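Changes to Bedding and Linen Service at Cerar House

Residents of Cerar House are advised that the winter linen schedule takes effect at the start of December. Under the revised arrangement, sheets and pillowcases will be exchanged every 10 days, and heavier items will be collected once a month from the service room on the Brarkolside entrance.

The change follows a review of laundry costs carried out by the housing office. In the past year the building sent out 3571 items for washing, of which 2000 were sheets. The contract with Trnka Laundry has been renewed on the same terms, and residents will see no increase in the monthly service charge.

Personal comforters and blankets may be included in the monthly collection – provided that each item carries a name tag and a room number. Tags are available at the front desk. Items without a tag will be held at the desk and will not be sent out.
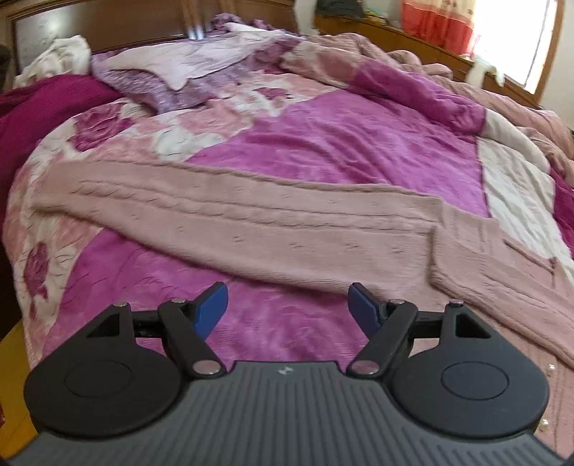 What happens if a comforter is too large for the laundry bag?

Large items may be folded and tied with the cord supplied by the front desk. They should be handed in separately before 9 a.m. on collection day, and the desk will issue a receipt.

Down-filled items are handled at the Itby plant and take longer to return. Residents who have only one warm cover are asked to request a loan blanket when they hand in their own. The office keeps 31 loan blankets, and these must be returned within one week of the resident's own item coming back.

Claims for lost or damaged items should be made in writing to Danica Hudec, Resident Services, with the receipt attached. Forms may be left in the office mailbox at any hour.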